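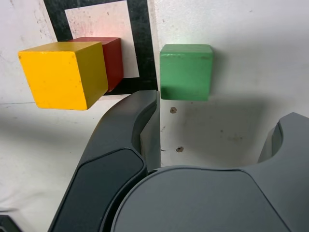
[wimonley 652] Re: 色の名前、どこまで訳すか(『Dinu』の件もふくめて)

差出人: Lempi Saarinen
宛先: Wimonley 翻訳者メーリングリスト

レンピです。返事が遅くなりました。アミヌさんのメールを読んでから、台所の棚の前で「この缶は何色か」と考えこむ癖がつき、仕事も夕食も遅れています。責任の所在はのちほど協議しましょう。

長いので、引用は必要なところだけ残します。

> Aminu Ugwu です。
>
> Skalinura から出る予定の絵本『Dinu』の日本語訳を手伝っています。
> 主人公のディヌが、おばあさんの家から市場まで歩くだけの話です。
> 歩くだけなのですが、ほぼ毎ページ色の名前が出てきます。
> 全部で26見開き、色の語がないのは最後のひとつだけです。
>
> 困っているのは green です。編集の方からは、子ども向けなので
> 「みどり」に統一、という方針が来ました。用語集にも登録済みで、
> Finilgate で下訳をかけると全部きれいに「みどり」になって出てきます。
>
> ところが、チェックをお願いしたナホムさんの返事が
> 「信号とりんごと顔色がみんなみどりで、三番目は病院へ行くべき」
> というものでした。
>
> 原文は green light、green apple、それから船に酔ったおじさんの
> green face です。統一を守るか、青にほどくか。
> みなさんならどうされますか。
>
> もうひとつ。「赤い」「青い」「黄色い」は言えるのに、
> 「みどりい」と言えないのはなぜですか。
> 日本語を勉強して長いのですが、ここだけ毎回つまずきます。
> 先生には「慣れてください」と言われました。慣れていません。

では順番に。

■ おじさんの顔について

これは迷う余地がないと思います。青です。日本語の顔は、血の気が引けば青くなるし、怒れば赤くなるし、徹夜をすれば土の色になる。みどりになるのは、私の知る範囲では妖怪か、歌舞伎の隈取の話が途中でわからなくなった人の説明の中だけです。

ただし子どもの本の場合、絵を描いた人が本当に顔をみどりに塗っていることがあります。去年の別の本で私はこれにやられました。文では「顔がまっ青になりました」ときれいに訳し、自分でもなかなかだと思い、刷り上がりを開いたら、登場人物の顔はほうれん草の色でした。読者カードに「あおじゃないです」とだけ、とても大きな字で書いてきた子がいます。反論のしようがありません。訳者に絵を見せずに文だけ送ってくる出版社は、この一行を額に入れて飾ってほしい。

アミヌさん、絵はもう届いていますか。届いていないなら、訳文より先に催促のメールを書くべきです。もし絵がみどりなら、「船に酔って、へんないろ」くらいに逃げる手があります。逃げるのは恥ではありますが、刷り直しより安い。

■ 信号とりんごについて

ここは意見が割れるところで、現に前回の流れでも割れました。チアマカさんは「青信号は慣用句だから青」、ハウワさんは「絵本を読む三歳児に慣用句もなにもない」というお立場だったと理解しています。

私の考えは、割れたままでよい、です。信号は青、りんごは場合による。

信号を「みどりのしんごう」と訳した絵本を読んだ子は、その日の午後に保護者と横断歩道に立ち、「あお、わたろうね」と言われます。そこで子どもは本と親のどちらかを疑うことになる。親を疑うのはもう少し大きくなってからでいいでしょう。いずれ必ず疑うのですから。

りんごのほうは、青りんごと書けば品種の話か熟れていない話になります。原文のディヌは市場でそれをかじって、おいしいと言うのですよね。だったら青りんごで問題ないと思います。かじって顔をしかめる場面なら「まだ青いりんご」。日本語の青は未熟という意味まで一手に引き受けていて、人間の若いのにも使えます。私は三十になるまで「青い」と言われ続け、いまは誰も言ってくれません。

■ 「みどりい」はなぜないのか

先生の「慣れてください」は、教育的にはともかく、歴史的にはかなり誠実なお答えです。

よくされる説明はこうです。古い日本語で、色の形容詞としてしっかり立っていたのは赤・青・白・黒でした。だから今でもこの四つは「い」をつけるだけで済みます。「まっ赤」「まっ青」「まっ白」「まっ黒」が揃っているのも同じ連中です。「赤々と」「青々と」「白々と」「黒々と」もそう。要するに古株で、どの窓口に行っても顔がきく。

黄色と茶色は、あとから入ってきたので「色」という名札を下げたままでないと「い」をつけてもらえません。「黄い」は、方言などで聞くことはあっても、標準の日本語では通りにくい。「黄色い」でようやく入館です。「まっ黄色」も名札つき、くだけた「まっ黄っ黄」だけが裏口から出入りしています。

緑はさらに気の毒で、もともと色の名というより、新芽やみずみずしさをさす言葉だったと言われます。「みどりご」は赤ん坊のことで、べつに赤ん坊がみどりなわけではありません。(赤ん坊は赤なのか緑なのか、と考えはじめた方は、今日はもうお休みください。)「緑の黒髪」というのもあります。これを初めて読んだとき、私は誤植だと思って鉛筆で丸をつけました。図書館の本でした。

そういうわけで緑は名詞のまま、「緑の」で暮らしています。「緑色い」も通りません。同じ「色」の名札を下げているのに、茶色はよくて緑色はだめ。このあたりになると説明する側の声も小さくなり、最後は「慣れてください」に戻ってきます。アミヌさん、先生は遠回りを省いてくださったのです。

■ ほかの言葉の話を少し

前回、ナホムさんが書いていたアムハラ語の話が面白かったので、見逃した方のために引いておきます。

> Nahom です。本題からそれますが、アムハラ語の青は「ሰማያዊ」で、
> 空の「ሰማይ」から来ています。茶色はコーヒーからです。
> うちの言葉は見たものの名前をそのまま使うので、
> 「みどりい」問題は起きません。かわりに、くもりの日に
> 空の絵を描いた子どもが少し悩みます。

これに続けてチアマカさんがイボ語の緑の話(生きた葉、という言い方をするそうです)を書いてくださり、ハウワさんがハウサ語では緑と青にちゃんと別の語がある、と胸を張り、そこから誰の言語がいちばん合理的かという方向に転がって、丸二日、誰も『Dinu』の話をしていませんでした。受信箱が30通を超えたところで私は数えるのも読むのもやめ、洗濯をしました。

私の母語のフィンランド語も一応参戦しておきますと、黄色が keltainen、卵の黄身が keltuainen で、たいへんよく似ています。外国から来た友人が店で「卵の黄色いの」を買おうとして苦労していましたが、考えてみると日本語でも黄身は「黄」の「身」ですから、彼が苦労したのは別の理由だったのでしょう。発音だと思います。

赤は punainen です。これについて語れることは特にありません。どの言語でも赤はだいたい落ち着いていて、訳者に迷惑をかけません。色の中でいちばん派手なのに、職場ではいちばん手がかからない。見習ってほしい色がいくつかあります。

■ 用語集の統一という宗教

ここからは少し不機嫌に書きます。

Finilgate の用語集は便利です。私も使っています。機械部品の説明書を訳すとき、同じねじが三ページごとに別の名前になっていたら、組み立てる人が泣きます。そういう仕事では統一は親切です。

でも絵本の green に用語集の鍵をかけるのは、台所のすべての引き出しに同じスプーンを入れるようなもので、整頓はされていても味噌汁がつげません。しかもあのソフトは、登録語と違う訳を入れると欄外に赤い三角を出してきます。ひとつ直すごとに三角が増え、よく訳せた日ほど画面が不祥事の様相を呈する。編集の方がその画面だけを見て「エラーが多いようですが」と言ってくる。これは私の被害妄想ではなく、先月届いた文面の引き写しです。

対策として、私がやっているのは次のようなことです。

まず、色の語は用語集から外してもらう。外せないと言われたら、「green=みどり/あお(文脈による)」と両方登録してもらう。「文脈による」と書いてある用語集は半分くらい負けを認めた用語集ですが、三角は減ります。

次に、訳文といっしょに短いメモをつける。「信号は慣用に従い青」「顔は絵の色を確認のうえ決定」。一行ずつでかまいません。理由をたくさん書くと、たくさん議論されます。

それから、声に出して読む。できれば子どもの前で。いなければ配偶者か、猫でもいいです。うちの猫は「みどりのかおのおじさん」で席を立ちました。

■ 黄色の声、その他の厄介者

せっかくなので、緑以外で私がつまずいた石も並べておきます。『Dinu』に出てこないことを祈ります。

「黄色い声」。これを yellow voice と訳した原稿を見たことがあります。逆に英語の yellow には臆病者の意味があり、こちらを「黄色いやつ」と訳した原稿も見ました。両方とも私の原稿です。若いころの。つまり青いころの。

「赤の他人」。なぜ赤なのかには説がいくつかあって、訳すときはどの説も役に立ちません。complete stranger で終わりです。同じ「赤」でも「まっ赤なうそ」は、英語だと白かったりします。ただし英語の白いうそは罪のないうそで、まっ赤なうそは罪しかないので、色だけ塗りかえて持っていくと人がひとり無実になります。

「青二才」。二才とは何か、と聞かれたら、席を外してください。

「茶色」。お茶は、湯のみの中ではたいてい茶色くありません。急須から注いで見せながら「これがティーカラー、ブラウンです」と説明したところ、相手はしばらく湯のみをのぞき、それから私の顔をのぞきました。ほうじ茶を出すべきでした。

「紫」は問題を起こしません。起こさないのですが、「まっ紫」と書きたくなる夜が年に何度かあります。書いてはいけません。

■ アミヌさんへの具体的な返事

まとめて書くと偉そうなので、そちらの訳稿に直接コメントを入れて日曜の夜までに戻します。ざっと見たところ、市場の布の場面の「あかくて、きいろくて、みどりで」は、とてもいいです。直さないでください。「くて、くて、で」と最後だけ足がもつれるのが、荷物を持って歩いている子どもの足どりに合っています。編集の方が「みどりくて」にできませんか、と言ってきたら、私に電話をください。電話口で静かに呼吸をします。

おばあさんの家の戸の色は、原文が blue-green とのことですが、これは「あおみどり」で十分でしょう。ハウワさんの「浅葱」案は美しいと思います。美しいのですが、三歳児は葱のところで興味を失います(うちの姪の場合)。

それと、題名のディヌは地の文でも呼び捨てでいいと思います。「ディヌちゃん」にすると、おばあさんのせりふと区別がつかなくなるので。

■ 事務的なこと

四月の読書会は、ナホムさんが部屋を押さえてくれました。夜七時からです。前回、色の話が長引いて本にたどり着けなかった反省をふまえ、今回は本から始めます。課題の章を読んでいない方は、読んだふりの練習をしてきてください。

このメールへの返信は、件名に「色」と残しておいてもらえると検索が楽です。別の話題に移るときは件名を変えてください。先月の「Re: Re: 請求書の書き方」の中身は、最初から最後まで昆布の話でした。昆布の話はためになりましたが、請求書の書き方はまだわかっていません。

引用は要るところだけ。全文引用の下に「同感です」と一行だけ書かれたメールを、私は電車の中で最後までスクロールしました。同感です、を見つけたときには乗り過ごしていました。

レンピ

追伸
チアマカさん、お借りした色名の辞典ですが、まだ「か」行です。もう少し貸してください。

追伸の2
さきほどアミヌさんから個別に返事があり、絵が届いたそうです。おじさんの顔は、灰色でした。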